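Home | Manuals | Sokudus Arm | Section 4 | Previous | Next

4. Good Practice for Approach and Grasp

Welcome back! If you have worked through Section 3 you already have the arm homed and the simulator open, so we can get to the rules we ask every Watdale user to follow, whether this is your first pick or your 2000th.

1. Open the fingers all the way before you start the approach — please don't count on opening them on the way down.

2. Line up over the part while you are still high above the table, and look at the wrist view before you lower anything.

3. Check the space on both sides of the part. A finger needs room to come down as well as room to close, and it's easy to forget the first of those when you're in a hurry.
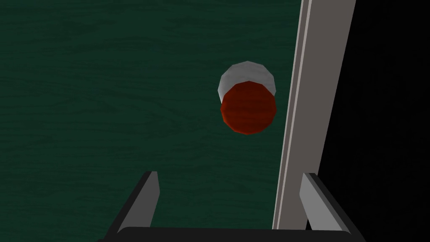
4. Lower at the slow setting (16 on the Quansah speed dial) and stop as soon as the fingers are level with the part.

5. Close, wait for the grip light in the side menu, and then lift straight up.

Note: Obed Ansah, who wrote the first version of these rules, liked to run every new program in simulation before letting it near the real arm, and we would love for you to keep up that habit. Save each run under its own name so you can go back to it later.

CAUTION: Never reach into the work area while the arm is powered, even if it looks parked. Press the stop button first. Error 17 means the stop is still engaged — see Section 5 for how to clear it.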